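Wrist camera data for deformable stems – how many demos before you stop?
Forum: Manipulation and Data Collection

kieran_n
We are collecting teleoperated demonstrations for a sorting task: artificial flowers and leaf sprigs picked off a table and placed in a plastic basket. Parallel gripper, wrist camera, one operator at a time. The plan written by Jeanine Lambrechts on our side calls for 2,000 episodes. At 1,000 the policy handles single leaves well and fails on anything with a long stem. Is it worth finishing the plan as written, or should I change what we collect?

mestden_lab
Change it. If the failures are concentrated in one object class, more of the same mix will mostly teach it leaves again. What is your split between stems and leaves?

kieran_n
Not balanced. Operators choose the next item themselves, and they take the easy ones first. By the time they get to the long stems, the basket already has things in it.

Aba Asamoah
Then your stem episodes are all late-episode states. The policy has never seen a stem grasp with an empty basket. I would fix the order before touching the total.

owusu_a
Disagree with throwing out operator choice. We scripted the order at Ullcombe and the trajectories got worse. People hesitated, reached for the wrong item, went back. You end up filtering a lot of it. Randomize the starting layout and let them pick.

Aba Asamoah
Randomizing the layout does nothing if they still leave the stems until last. Put only stems out for some episodes. No script needed.

owusu_a
Fair. Stem-only resets would cover it.

kieran_n
Resets are the slow part. Also not sure how to treat occlusion. A stem close to the lens covers part of the basket, and the fingers take up the bottom of the view anyway.

ekua_ach
Do not crop it out. The policy will get the same view at run time. What I would check is whether the grasp point is visible in the last moments before the fingers close. If it isn't, a fixed second camera does more for you than another 1,000 episodes.

mestden_lab
A second camera doubles storage and adds a calibration problem. We ran wrist-only on Akolgo for cable routing and it was adequate once the approach angle was varied.

ekua_ach
Cables do not have flower heads on the end. The head swings when you lift by the stem, and the wrist view loses it.

kieran_n
Current setup, with hydrangeas, for reference. The stem hanging over the left rim is the kind of placement we argue over when labeling.

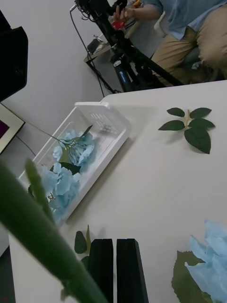

Should an episode count as a success if the flower head is in the basket but the stem is outside it?

Decide by what the finished policy is required to do, write that down as the success rule, and relabel the old episodes to match before training on any new ones.

owusu_a
Agree on relabeling. Ivex, the annotation tool we use, lets you add a second outcome field, so you can keep "head in" and "fully in" separate and filter later.

Aba Asamoah
Two fields, yes. I would still hold back 8 layouts for evaluation and never collect on them.

mestden_lab
Eight is thin for comparing two policies.

Aba Asamoah
With 5 trials each it will show a large difference. It will not show a small one.

kieran_n
Going with stem-only resets and two outcome fields. Second camera is undecided. I will post the split by object class when the next batch is labeled.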